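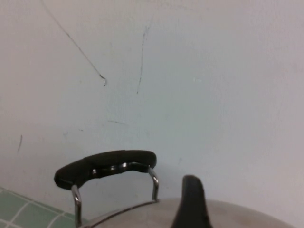
Kitchen post number one, because several of you asked how the move is going and the answer is that I've unpacked exactly one room. Tea comes first in this house, so the kettle was out of its box before the beds were made. The wall behind it is next on my list. It's off-white with thin dark marks wandering all over it, one of them a long diagonal that finishes in a little squiggle, and I stare at that squiggle every single time I wait for water to boil. I've started thinking of it as a river on a map.

Siham Mansour (hi Siham!) says melamine sponge, barely damp, no pressure. My neighbor Ryszard says forget the sponge and paint the whole thing. Ryszard would paint a sandwich.

I'm trying the sponge first. If it leaves shiny patches I'll paint, and I already have half a can of Pevwood eggshell from the last apartment that might be close enough. Might!

The green tile stays, by the way. I know, I know, two of you have already messaged me about peel-and-stick covers. I love that green. It's like a swimming pool from when I was a kid, and the grout lines are white and I want to keep them that way, so if anybody has a grout brush they swear by, tell me.

OK, pans. I promised pans.

Everything I own for cooking came over in two crates and I've been going through it piece by piece, keep or donate. Keep: the small saucepan, my grandmother's ladle, the Triseck baking sheets even though they warp and go BANG in the oven. Donate: three lids that fit nothing.

And then there's the old round one, which I can't decide about.
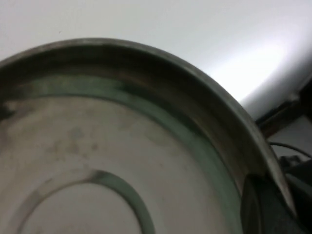
Pranholm, Aug 7, 2022

OK so look at the state of it. Greenish all the way around where the bottom meets the side, plus a really dark blotch up against the wall of the pan, plus spots and smears across the middle. I don't know if it's residue or the metal itself going off. Could be both? I've had this thing for years and I only ever gave it a lazy wipe.

Plan so far: simmer some vinegar and water in it, let it cool, then baking soda paste and a nylon scrubber. Nothing steel. I ruined a roasting tin with steel wool once and I'm still sad about it.

Nour Awad asked what metal it is and, um, gray? No stamp that I can find. It isn't the heaviest thing in the crate but it isn't flimsy. If you know a way to tell at home, please share, I'd rather find out before I pour acid in it.

I won't be cooking in it until I know what the green is. Two people have told me it's fine and one person has told me I'll die, so the pan is off duty.

Replacement cost, for anyone wondering: the Seol one I like is 70 dollars, and the secondhand place by the station had a similar size for 30. Tempting. But I made my first ever decent flatbread in this old thing and I get attached.

Update on the donate pile, it has grown by one garlic press and a fondue fork. One fork. Where is the rest of the fondue set? If I left it at your place, Tin-yau, keep it.

Grout brush recommendations still open. Going to put the kettle on.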